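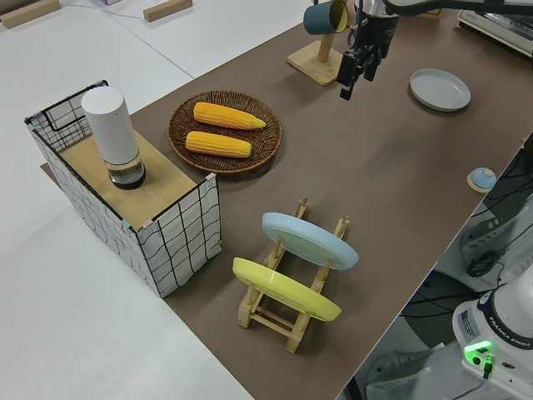

*4 min read*

**List:** Drurkeck Small Kitchens
**Message:** 3113
**Subject:** Re: Where do you put the dish rack when there's no counter?

Replying to the list because a couple of people wrote to me off-list with the same question. The earlier message is quoted here in pieces and my answers are under each piece.

> We moved into one of the upstairs units at Vakimthorpe in September. The kitchen has a sink, a stove, and a strip of counter about as wide as a cutting board. There is a big table in the same room and we have started using it for everything. I washed up last night and had nowhere to put the plates except on a towel, and in the morning the towel was soaked and so was the table. Does anyone keep a dish rack on the table full time? Doesn't it get in the way?

Yes, full time. We have had no real counter since we moved in, so I count the table as the counter. The rack is plain light wood, with vertical pegs and crossbars. It stands near the front of the table, and it has two plates in it most of the time, a pale blue one in the back slot and a yellow one in front. They are the ones we eat from every day, and they go back in the rack after washing and stay there until the next meal. I stopped carrying them to the cabinet.

It does get in the way if you put it in the middle. Put it near an edge you can reach without leaning over anything.

The wet table is a real problem with an open rack. Shake the plates off over the sink first and let them stand there for a minute. If you still get drips, a folded dish towel under the rack is enough, but it has to come out and be hung up at night or it will smell. I would not leave one under there for days. Wooden racks also go dark at the feet if they sit in water, and once that has happened you can sand it but it comes back.

> I looked at the Pruvost rack that people here recommended, the metal one with the cup rail and the drain spout. It looks good but it is bigger than I expected and I would have to turn the spout toward the sink, which is across the room.

I had the Pruvost before this one. It holds more, and if you cook for a family and have a counter next to the sink I would still say get it. On a table it was no good to me. The spout has to point at something, and I kept a bowl under it that had to be emptied. I also found that a big rack gets filled. We were leaving things in it for days and then pulling forks out of it as if it were a drawer. With the small one there is no room, so pots get dried and put away.

The cup rail is the one part I missed, and that brings me to your next question.

> What about cups? Ours are heavy and I don't like standing them upside down on a towel because they trap the water.

Get a mug tree. Ours is wood, a square base with an upright post, and I would look for a flat base like that over a round one. The dark teal mug with the yellow inside is the one I hang on it first, because it is the one I use. Heavy mugs are fine as long as you don't hang them all on one side. A hanging mug lets the air in, and you can see whether the inside is clean before you pour coffee into it. I keep the tree behind the rack, toward the far side of the table, so that I am not reaching past mugs to get a plate.

If you only own two or three mugs you may think a tree is silly. It takes up less table than the mugs do.

> Last thing. How do you stop the table from turning into a pile? By the end of the week there is mail, onions, a charger, and somebody's hat.

This took us longer than the dishes did. What worked was giving loose things a container and not allowing any that didn't fit.

We use two. One is an open fabric box, white with a black grid printed on it and a wire edge, with a wire loop handle at the back. You can find similar ones in most places that sell closet organizers. Mail, chargers, rubber bands, and takeout menus go in it. I lay a light wooden board across the top, and then the top of the box is a small shelf. Don't put anything heavy up there. The sides are cloth, and a full pot would be asking for trouble. I would also keep the board wide enough to rest on both rims, or it tips in when you pick up whatever is on one end.

The other is a round rattan tray for produce that doesn't go in the refrigerator right away. There are two ears of corn in it now. I like a tray better than a deep bowl because you can see everything in it. In a bowl the thing at the bottom is the thing that goes bad. Corn shouldn't sit out long anyway, so if you shuck it, plan on eating it that day or put it in the refrigerator. Onions do better in a paper bag in a cabinet. I tried them in the tray and the skins went everywhere.

Wicker is annoying to clean. I take ours to the back step and knock it out, then go over it with a stiff brush. Don't soak it.

A few other things that may help:

- Leave one part of the table with no storage on it. Ours is to the right of the mug tree, and a flat gray plate sits out there because that is where I set food down when I'm working.
- Pick a dark covering for the part you use most if your table is white. Ours is a brown-gray and it doesn't show coffee. It does show flour.
- Clear the fabric box once a month. I do it when the rent is due.
- Don't buy four organizers at once. Get one, use it for a few weeks, and see what is still lying around.

On price, I can't tell you what the rack would cost now. I got it at the Skindaro closeout and the sticker had already been taken off. The mug tree came from a yard sale. Neither one is anything special, and I would take a used one over a new one if the joints are tight. Push on the pegs before you buy. If they turn in your fingers, they will fall out once they have been washed a few times.

One question back to you and to anyone else on the list. Has anybody oiled a wooden dish rack, and with what? I have a bottle of mineral oil for the cutting boards and I don't know if it will hold up with plates going in and out every day. The archive only has one thread on it, message 499, and it ends before the person says how it went.

--
Drurkeck Small Kitchens
Please trim quoted text when you reply. Digest goes out at 6 p.m.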